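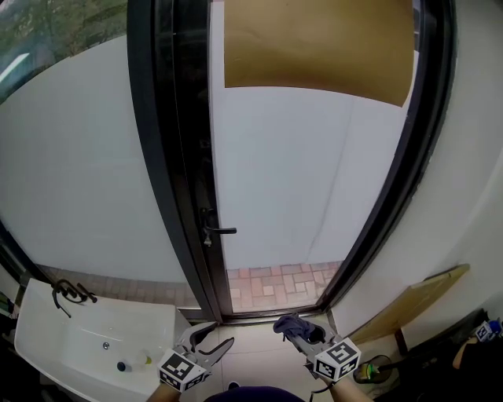
*Washroom station, right gripper closed on a cloth.*

## Handheld gripper trial: common questions

**What is being compared?**
Two finger sets for the handheld grippers, Predell and Meinecke. Both go on the same body and are used on the same tasks.

**Why a washroom?**
The Trirnport site has a small one with a basin, a lever door handle and frosted glass. Wiping is one of the 9 tasks on the list.

**How long is a session?**
63 minutes, including calibration. Change finger sets only between sessions.

**Do the marker cubes need to face the head camera?**
At least one side of each cube should stay in view. If tracking drops for more than 4 seconds, stop and repeat the task.

**The cloth keeps slipping. What should I do?**
Take a bigger fold before you close the fingers. If it still slips, log it as a slip and carry on. Don't tighten the trigger spring yourself.

**Where do the cables go?**
Let them hang below the grip. Don't wrap them around your wrist.

**Can I use the Walunen controller?**
Yes, with firmware 8 or later. Older versions record the left and right triggers swapped.

**Who gets the logs?**
Cyril Cheetham. Upload them before you leave the site. Results for both finger sets go out in September.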